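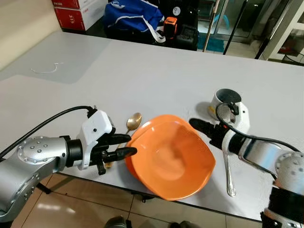 By Oriane Whitcombe
Contributing Writer, Retro and Platform Games

The first thing you do in Pavberg is fall. Your little lamplighter steps off the tram, the platform gives way, and down you go past a bakery, somebody's washing and a very surprised goat, all the way to the bottom of the city. Then the music starts, and I'm 14 again, sitting too close to the television with a controller I had to share.

I came to this game the way a lot of people did, through a battered secondhand cartridge with half its label gone. It never sold well. The box art showed a dragon, and there is no dragon anywhere in Pavberg (I have looked). What you get is a side-scrolling platformer set in a city built on a cliff, where 16 districts are stacked on top of each other and your job is to climb back to the top, lighting the street lamps as you go.

That sounds simple, and for the first two districts it is. You run, you jump, you swing your pole at the crows. Then you reach Gastberg, the brewing quarter, and the game shows you what it has been hiding. The steam vents there can be lit like lamps, and once lit they push you upward, so a street you crossed from left to right can be crossed again from bottom to top. I still remember working that out! I went straight back to the opening district to try it on the bakery chimney, and there was a whole row of rooftops up there, with coins and a shortcut and a man asleep in a deck chair.

From then on you stop trusting any wall. The Cemo Stairs look like a plain climb until you light the lamps in the wrong order and the steps fold flat. The harbor level drains if you wait long enough at the pier, and I only know that because I left the game running while I made a sandwich.

The controls take some getting used to. Your lamplighter carries a little extra speed into every turn, and players coming from tighter platformers tend to slide off things for the first hour. Stick with it. That slide is how you reach the long jumps later on, and when it clicks, when you skid off a gutter and catch a vent in midair, there are few better feelings in the whole genre.

Not all of it has aged gracefully. The boss of the Pillai Gate is a clock tower with 200 hit points, and your pole takes off 2 at a time, and there's no checkpoint before the fight. The password system is worse - long strings of symbols, several of which look the same on an old screen. I lost an entire summer's progress to a moon I had copied down as a banana.

And the music! The sound chip could only manage so much, and the composer seems to have taken that as a dare. Each lamp you light adds another note to the tune, so a dark street has only a thin bass line and a finished one sounds like a parade. Turn it up for the Gastberg theme. I hum it when I do the dishes.

If you're starting fresh, play with the manual beside you. It has a fold-out map of the lower city with the fountains marked, and fountains refill your oil. Save the big oil can from the tannery for the Pillai Gate. Talk to the goat whenever you see it - it turns up in most districts, usually on a ledge you'd swear was out of reach, and it always faces the nearest secret.

I finished the climb again in June, a little after two in the morning, with one lamp still unlit somewhere in the harbor. I've been back four times since and I can't find it.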